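Plasis tinted moisturiser, has the formula changed?

Skincare and Make-up > Base products

pellamoss
Posted 11th March
I've been on the Plasis tinted moisturiser in shade 2 for years and my new tube is not the same. It's thinner, it smells of cucumber and it goes patchy round my nose by lunch. The old one lasted until I washed it off. The box looks identical apart from the ingredients list, which has moved to the side flap. Has anyone else had this?

drybrush60
Mine is fine. Bought it in the Tokville shop last month. Are you using a new moisturiser underneath? Mine used to separate when I had a silicone primer on.

pellamoss
Same moisturiser, no primer. I haven't changed anything.

Quillet
It has changed. I kept my old carton and compared them. Glycerin has gone up the list and one of the waxes has gone altogether. I don't mind it myself, it sits better on my dry cheeks, but I can see why oily skin would hate it.

drybrush60
A different order on the list doesn't always mean much. Could be a bad batch. I'd take it back before writing the whole thing off.

Quillet
A wax disappearing isn't a bad batch.

drybrush60
Fair enough, I hadn't taken in that bit. I'll look at mine tonight.

hobnail_jo
If you want something closer to the old one, try the Hakala skin tint. 16 shades, no scent, and it sets down without powder. It's a smaller tube for more money though. I use it on work days and keep the Plasis for weekends.

marrowfat
I have to disagree on Hakala. It went orange on me within an hour, and I tried two shades. It also stung my eyes. I gave it to my sister and she loves it, so make of that what you will.

hobnail_jo
Which shades? The warm ones do darken. The neutrals don't, on me anyway.

marrowfat
Both warm, so that might be it. I'm not paying for a third to find out.

pellamoss
Thanks all. Skarnurari have the old Plasis in their clearance section, still in the earlier box, so I've ordered two. Does anyone know how long it keeps unopened?

Quillet
Mine from last August was still good when I opened it. Keep it out of the bathroom if you can. Mine lives in a bedroom drawer. Once it's open I'd go by the symbol on the back and bin it if the smell changes.

drybrush60
Checked mine. Wax is there, so I've got the old one as well. Sorry for doubting you. I'd ask Skarnurari to confirm the box before they post it, they sent me the wrong version of a lip balm once and I had to pay the return postage myself.

pellamoss
Good idea, I've emailed them. Will post again when the tubes arrive.
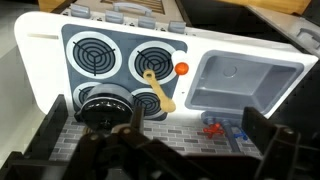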